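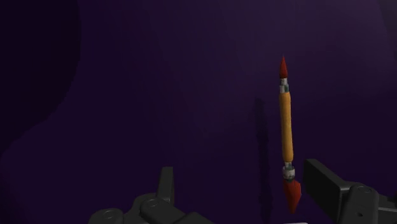
Clementina Moreira
Home and workshop columnist

Cleaning and storing brushes

Most brushes are thrown out well before they need to be. A decent trim brush will last years if it gets five minutes at the sink when the job is done.

Water-based paint
Scrape the brush on the rim of the tin, then work what's left out onto newspaper. Rinse in lukewarm water with a drop of dish soap and push your fingers up near the collar, where paint dries first. Hot water loosens the glue on cheaper brushes. Keep going until the water runs clear, then once more.

Oil-based paint and varnish
Use two jars of mineral turps. The first takes most of the colour out, the second finishes it. Put the lids on afterwards and leave them overnight — the solids settle and you can pour the clean turps off the top to use again. Don't tip any of it down the drain. Our council depot takes it in sealed containers.

Small artists' brushes
Wipe on a rag, rinse, then draw the tip to a point between your fingers while it's damp. If the hairs have splayed, a little bar soap worked in and left to dry will usually bring them back. Rinse it out before painting. Double-ended brushes should be dried lying flat, as standing them in a jar ruins whichever end is down.

Stiff brushes
Soak in warm white vinegar for half an hour and comb through with an old fork. Henok Tefera, who taught me to hang wallpaper, swore by 75 mL of fabric softener in a bucket of water for dried acrylic. It worked on one of my two.

Storage
Hang larger brushes by the handle, bristles down. Wrap good ones in brown paper with a loose rubber band, and keep them out of the garden shed in July if yours is as damp as mine. Mouse droppings in the drawer mean you need a tin with a lid.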